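Reusing a Closed Railway Line: Tourism Plans for the Multden Branch

Project report, course in Regional Travel and Tourism

1. Introduction

The railway line between Multden and Clurklow was built to carry timber and slate, and later it carried passengers to the lake. It has been closed to all trains for a long time. The rails are still in place on most of the route, but the stations are locked and trees grow between the platforms at Clurklow. In my project I studied what the line could become for visitors, and what the people who live near it think about this.

I chose the topic after I walked part of the line with two classmates. We met other walkers there, although there is no sign, no parking place and no mention of it in the regional travel brochure. People already come. The question of my report is therefore how the visit can be made safe and useful for the villages, and which form of reuse fits best.

2. Background of the line

The branch leaves the main line at Multden and climbs slowly through the Waaka valley. There are 5 stations in total: Multden, Lower Waaka, Upper Waaka, Stadik and Clurklow. Only Multden still has trains, on the main line side. Lower Waaka was sold and is now a private house. The owner told me in a friendly way that he does not want people looking through his windows, and I have respected this and did not include his house in my site visits.

The most known place on the line is Stadik tunnel. It is 1,113 meters long and has a curve in the middle, so a visitor who stands at the entrance cannot see light from the other end. Both entrances have gates. The gate on the Stadik side is bent at the bottom, and it is clear that people go under it. 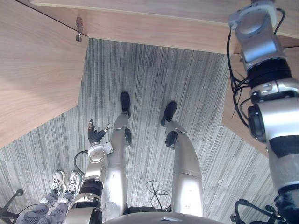
After the closing, the ownership of the land was divided. The track and the tunnel belong to the railway administration, the station at Stadik belongs to the municipality, and the forest on both sides has several private owners. This makes every plan slow. For example, a footbridge near Upper Waaka has needed new boards for many years, and each office I called told me that another office must pay for it.

3. Method

I used three kinds of sources. First, I read the old timetables and the local newspaper in the Multden library. Second, I visited the line myself in September and wrote notes at every station that is open to reach. Third, I made interviews with people from the valley. I had planned to speak with more people, but the harvest was going on and many did not have time. In the end I made 5 interviews. This is too few to speak for the whole valley, and my results should be read with this in mind.

The interviews took between twenty minutes and two hours. I asked the same opening questions to everybody and then let the person talk. I did not record the voices. I wrote by hand and sent my notes to each person for checking, and one person asked me to remove a sentence about a neighbor.

4. Three possible forms of reuse

4.1 Walking and cycling path

This is the form that most closed lines in our region have received. The rails are taken up, the ground is made flat and covered with gravel, and the slope is gentle enough for families. The advantage is that it costs little to use and is open all day. The weak point on this line is the tunnel. It would need lights and drainage, and bats spend the winter inside, so it must stay closed in the cold months. Walkers would then have to use the forest road over the hill, which is steep.

4.2 Rail bikes

Rail bikes are small vehicles with pedals which run on the old rails. Two persons pedal and one or two can sit between them. The rails can stay, and this was important for the older people I talked with. One woman in Upper Waaka said that if the rails go, then the railway is really dead. The problem is that a single track allows only one direction at a time. A possible timetable would send visitors uphill in the morning and downhill after 2 p.m., with a long lunch stop at Stadik. 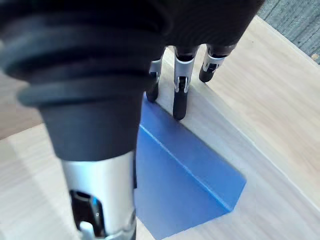

Rail bikes also need staff, a booking system and a workshop. When I asked in Multden who could run this, I heard the name of the canoe rental company more than once. The company has experience with bookings and has a minibus, but the owner said he would like to see a contract of several years before he buys anything.

4.3 Leaving it as it is

Some visitors travel to abandoned places exactly because they are abandoned. They like the rust, the moss and the quiet. A café and a ticket office would take this away from them. I think this opinion deserves a place in the report, even when the municipality did not include it in its own list of ideas. A simple version could be possible: repair the footbridge, close the tunnel properly, put one information board at Clurklow and leave the rest to the forest.

5. Site visit to Clurklow

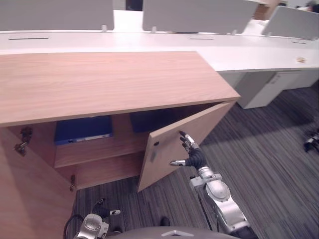

Text and field notes: Declan Fairweather
Department of Geography, second-year project

Clurklow is the end of the line and for me the strongest place of all. I went there on a Tuesday by the early bus, which stops at the church. From the church it is a walk of half an hour on a farm road, and the last part is muddy after rain. The station has one long platform with an iron roof. Some of the glass has fallen down from the roof, so I stayed on the grass side.

The name board is still readable. The waiting room is locked, but through the window I could see the benches along the wall and a ticket counter with a wooden frame. On the platform side, somebody had put a pot with flowers next to the door. The farmer who lives closest told me his mother used to do it, and now he continues.

He is not against visitors. His worry is cars, because the farm road is narrow and his tractor cannot pass when people park on the side. He suggested that the parking should be at the church and that people walk from there, as I did. Two other persons in my interviews had the same wish, without knowing his answer.

6. Discussion

From the interviews I understand that the people in the valley are more interested in how visitors arrive than in what visitors do on the line. Parking, toilets and garbage came up in every talk. The choice between path and rail bikes came up only when I asked for it.

My own proposal is a mixed form. The section from Upper Waaka to Stadik has the best rails and no tunnel, and it could be used for rail bikes in summer. The section from the far side of the tunnel to Clurklow could be a simple walking path beside the track. The tunnel itself should get a stronger gate and be opened only with a guide, outside of the bat season.

I could not calculate the costs in a serious way. The railway administration did not answer my letter, and the prices I found for gravel and lighting were from flatter areas. A next student who continues this work should begin with the footbridge, and should ask the municipality for the inspection report, which I was allowed to read in the office but not to copy.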